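Ploltow hall, bimanual gripper collection, notebook
September, entry started 7:40 a.m.

Carried over from last entry: left/right clock offset still open, task card for the block transfer rewritten, operator headsets re-paired. Target for this task stays at 600 accepted episodes. Ghizlane wants the count taken after filtering, so the raw number in the dashboard is not the one to quote.

Setup

All stations on the same firmware. Finger pads are the black ribbed V type, both hands. Marker heads wiped with a dry cloth before the first take. Exposure locked on the gripper cameras; auto exposure drifts when the operator turns from the partition toward the dark windows and the policy picks that up as a feature. Kallcombe recorder build unchanged from last time. Backpack batteries swapped at the start of each block, even when the indicator shows charge left.

Calibration routine before each block: close both grippers fully, open fully, hold for a count of three, bring the marker head of the left unit into the right unit's view and rotate the wrist slowly. If the marker is lost for more than a second, repeat. Save as its own file. Do not prepend it to the first episode, Radwan's loader will treat it as a demonstration.

Block transfer, notes on the grasp

The small wooden pieces seat well when they go into the notch of the V. The ribs hold them without much closing force. Problem cases are the pieces picked up at a corner: they rotate during the lift, and the release pose is then off by enough that the placement gets marked as a near miss. Instruction to operators is to approach straight down and let the pad center the piece. No regrasping in the air. If a regrasp is needed, put the piece down, back off, approach again, and leave it in the recording. Recoveries are useful as long as they are complete.

Second point is where the other hand goes. Aicha reviewed a batch where the idle gripper was left hanging at the operator's side for the full episode. Those are valid but give us nothing for relative pose. New wording on the task card: keep the idle gripper raised, with its marker face turned toward the working hand. Frame below has the piece down in the notch and the other unit's marker showing on the left, with other operators in the background.
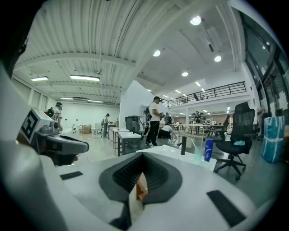 Filtering pass

Ran the filter on everything uploaded up to noon. 2,624 episodes in, all tasks together. Rejected 98. Breakdown by cause is in the sheet; the largest group is tracking loss during fast wrist turns, then episodes stopped before release. 5 had corrupted headset streams and cannot be recovered, so I deleted the entries from the index but kept the raw folders.

People walking through the background are not a rejection cause. Ghizlane and I went over this again. The hall is large, several operators record at the same time, and masking them out would cost more than it gains. Other operators' marker heads are a different matter. The tracker accepts any ID in its dictionary, so a neighbor's unit at the right distance can be taken for the partner hand. Fix is to restrict the accepted IDs per station. Aicha has a patch; needs a test with two stations side by side before it goes to everyone.

Ceiling lights: the rows of downlights give small bright reflections on the glossy parts of the gripper shell. Checked whether this hurts localization. Compared the same motion with the near downlights on and off, could not separate the two within the repeatability of the hand motion. Leaving them on.

Truvico upload

Sync was slow from 2 p.m. onward. Chunk size reduced, which helped. Checksums match for all finished folders. Two stations still had local data at the end of the shift, do not wipe those drives.

Open items

Per-station marker IDs, test and roll out (Aicha).
Clock offset: record the tap test at the start and end of one block and compare drift. Same station, same operator.
Decide whether corner pickups get their own label or stay under near miss. I lean toward a label.
Replacement finger pads: check the ribs on the oldest pair for wear before ordering.
Ghizlane to send the revised task card to the evening shift before 6 p.m.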